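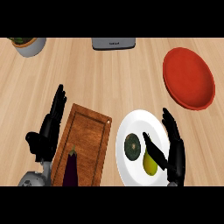

A wooden tabletop with a brown cutting board, in a computer rendering.

Shared parenting calendar can now be filed straight with the family court

Separated parents in Plurov have a new way to settle the everyday questions of custody, and it is already making life easier for a lot of families. The county's family court has begun accepting parenting calendars that mothers and fathers fill out together online, and a judge can turn an agreed calendar into a binding order without calling anyone in for a hearing.

The change took effect in January after a long trial run. During the trial 614 families signed up, and 79 of them used the calendar to change an order that was already in place. Those are big numbers for a courthouse with one family judge and a hallway full of people waiting to see her!

"I used to spend whole mornings on who drives to soccer practice," said Elba Maldonado, a family lawyer who has practiced in the county for years and helped write the questions parents answer. "Those are real questions and they matter to people, but you don't need two lawyers and a courtroom to answer them. Parents can do this at the kitchen table after the kids are in bed."

The calendar covers the school year, vacations, birthdays and the handoffs in between. Parents can add notes about phone calls, doctor visits and who keeps the passport. Each parent works from a separate login, and nothing goes to the court until both have signed. If one of them changes so much as a pickup time after that, the signatures drop off and both have to sign again.

Once it is signed, the calendar goes to a court clerk, who checks that it is complete. The judge then has seven days to approve it, send it back with questions or set a hearing. A judge still looks at every calendar with the child's best interests in mind, the same as with any other custody agreement, and can say no.

The filing fee is $100 per family, and parents can split it any way they like. Families who already qualify for a fee waiver pay nothing. The old paper forms are still available at the clerk's window, and there are no plans to drop them.

What makes this such good news is how it treats parents who get along well enough. Plenty of separated couples can agree on most of the year and get stuck on one or two holidays. Until now the whole plan would sit in a folder until the last dispute was settled. With the new calendar, they can file the parts they agree on and send only the rest to mediation – a small change on paper, and a huge relief if you are the one waiting.

Sølve Backlund, a mediator whose office is a short walk from the courthouse, says his sessions are already shorter. Parents come in with most of the year filled out and a couple of squares left blank.

"They walk in having agreed on nearly everything, and they can see it right there in front of them," Backlund said. "That changes the mood in the room. Last month I had two parents who had not spoken directly in a long time, and they finished the winter break in one sitting. I was thrilled for them."

The calendar is not meant for everyone. Parents with a protective order between them cannot use it, and the first page asks about safety before it asks anything else. Anyone who answers yes to one of those questions is given the phone number of the court's help desk, and the other parent is not told. Child support is also handled separately, although a change in overnights can be a reason to ask for a new support amount.

Maldonado suggests that parents have a lawyer read the finished calendar before they sign, even when everything seems friendly. An approved calendar is a court order, and missing a handoff can have the same consequences as breaking any other order. She also tells clients to be specific. "Write down the time and write down the place," she said. "'After dinner' means one thing in your house and something else in your ex's."

Parents who have moved out of the county can still use the calendar if their case is here. Grandparents and other relatives with visitation rights cannot file one yet, but the court is looking at a version for them, and Backlund for one is hoping it comes soon – he hears from grandparents nearly every week.

Free help sessions are held in the ground-floor library of the courthouse, where staff can set up a login and explain each page. They cannot give legal advice. Both parents do not have to come together, and children are welcome in the play corner next door. Bring a photo ID and your case number if you have one.

Posted 2018-07-08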